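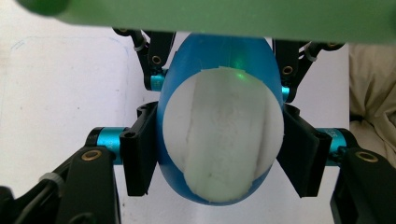

Two of the comments under my last post said the same thing in different words, and Siregar put it most bluntly: if a hand needs that many joints to hold an egg, the club should have bought a suction cup and gone home. Hernán Tamayo followed up by asking what a suction cup would do on a curved shell with a soft covering, and the thread went quiet after that.

Siregar has a point about cost. A suction cup is cheap and has no linkage to wear out. The class task, though, is written around shapes that don't offer a good flat patch, and this term the shape is an egg. So the linkage stays, and most of October went into making it behave.

Notes on where things are.

The event is called Ustetti. It runs at the end of the term and has two parts: a pick-and-place round done by hand with the tool, and a second round in which the same task is run from a trained policy. Scoring in the first round is simple. The egg has to leave the table, clear a low bar, and end up in a nest without touching anything else on the way. Scoring in the second round is the same, except that a person may not help.

We are only working on the first round at the moment. The recordings from it become the training set for the second, so sloppy runs now turn into sloppy motion later. Last year we kept everything, including runs where the operator changed their mind halfway, and the policy learned to change its mind halfway.

The egg. It has a blue shell with a soft white covering over most of the lower part. The covering changes the grip more than I expected. On bare shell the pads either hold or slide, and there isn't much in between. On the covering they sink in a little first, so the fingers keep closing past the point where the shell would have stopped them. Our first closing limit was set on the bare shell and was wrong for this. We moved it by trial, a small step at a time, and wrote the final value on the inside of the toolbox lid.

The contact points matter too. With the pads at mid-height on the two flanks, the egg stays upright. If they land higher, on the taper, the squeeze has a downward part and the egg creeps out of the bottom of the grasp. If they land lower, it tips. Devo wrote a short check that flags any run where the egg leaned during the lift. The check is crude. It compares the outline of the shell at the start and end of the lift and throws an error if they don't match well enough. It also throws an error if somebody's sleeve gets in the way, which has cost us some good runs.

Hardware. The black links run on brass bushings, and those have been fine. The pads have been less fine. The right one loosened twice in the same afternoon and we blamed the software both times. If a grasp that worked in the morning stops working after lunch, check the screws first. Thread lock is on the list.

Cable routing is the other thing. The thin cables follow the links and are held with grey ties. If the ties are too tight, the cable can't shift when the finger bends, and the finger feels stiff near full open. If they are too loose, a loop hangs down and catches. Renuvent, the team at the next bench, use a spiral wrap and say it solves both problems. We tried a length of it and found it bulky at the middle joint. We went back to ties, left a bit of slack at each joint, and trimmed the tails.

Data. We set a target of 530 clean runs before training anything. After the last session we had 224 that passed the lean check and a manual look. That is behind where I wanted to be. The slow part is resetting the table between runs, and I don't have a good idea for speeding it up. Hernán suggested working in blocks of 200 with one person holding the tool and one placing the egg, then swapping. We did nearly a full block that way and it was quicker, but the person placing the egg got tired and began putting it down in the same spot every time. A policy trained on that will only know one spot. We now draw the start position from a shuffled deck of cards with coordinates written on them. It is slower again, but the positions are spread out.

One open question is operator style. Devo closes the fingers fast and lifts slowly. I do the opposite. Both pass the check. Mixed together they may average into something neither of us would do, and I would like to train on each set alone before combining them. That means two small training jobs instead of one large one, and the lab machine is booked most evenings until ten.

Siregar has since offered to bring a suction cup to the next session and run it against ours on the same egg, same bar, same nest. I said yes. If it wins I will post the numbers, and if it doesn't I will post those too.

Still to do before then: thread lock on both pads, a second copy of the start cards, a fix for the sleeve errors, and a spare egg. We have one in this size and it has already been on the floor.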